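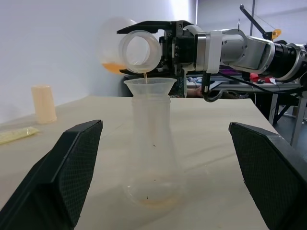
Can we do the slow pour again, the one where it nearly stops, a pupil at Vokelberg Primary asked at the end of the first afternoon, and the rest of the table wanted to know the same thing.

Pour and Measure: progress report to the Panagiotou Fund
21 October 2021
Reading time: 3 minutes

We did do the slow pour again, and we have done it at every session since! It has become the heart of Pour and Measure, and we're delighted to report that the project is running to plan in all six Hollivstead schools.

What we have done so far

We have run 43 sessions. Each table gets a clear plastic flask, a funnel that sits in the neck, and a clear plastic cup to pour from. The children pour first at whatever speed they like, then as thinly as they can manage, and they watch the level come up in the bottom of the flask. Orange has been the favourite colour by a long way. It shows up well even when there is only a shallow layer in the flask, so the children at the far side of the table can see it too.

The best talk comes from the shape of the flask. With a wide base and a narrow neck, the level creeps up very slowly to begin with and then races. Most children guess that they are pouring faster. We let them argue about it for a good while before anyone brings out a measuring jug, and some of the arguments have been wonderful – one table drew the flask as a hill with a river running down inside.

What we have changed

We started with glass flasks on loan from the Flomosden science store. They were lovely to look through but heavy for younger hands, and teachers were nervous of them. The plastic ones are much better. We also swapped the narrow funnels for ones with a broad mouth, which gives a beginner far more to aim at. Trays are still on the list. Paper towels have done the job up to now, but we get through a lot of them.

The worksheet has been cut from two sides to one. The second side asked for a graph, and there was never time for it. Teachers now have it as a follow-up for another day, and Vokelberg has already sent us a whole set, several of them coloured in right up to the edges.

Money

The grant for this stage was £1,179 and we have spent £1,059 of it. Nearly all of that went on flasks, funnels, cups and printing. We would like to put what is left towards the trays, if the Fund is happy with that.

What comes next

Two of the schools have asked for a session on thick and thin liquids, using syrup and cooking oil alongside water. We tried it out among ourselves and it was great fun (and very sticky). The oil clings to the funnel, so we need a proper washing-up plan before we take it into classrooms. We will send the Fund a draft of the new session sheet along with the tray prices.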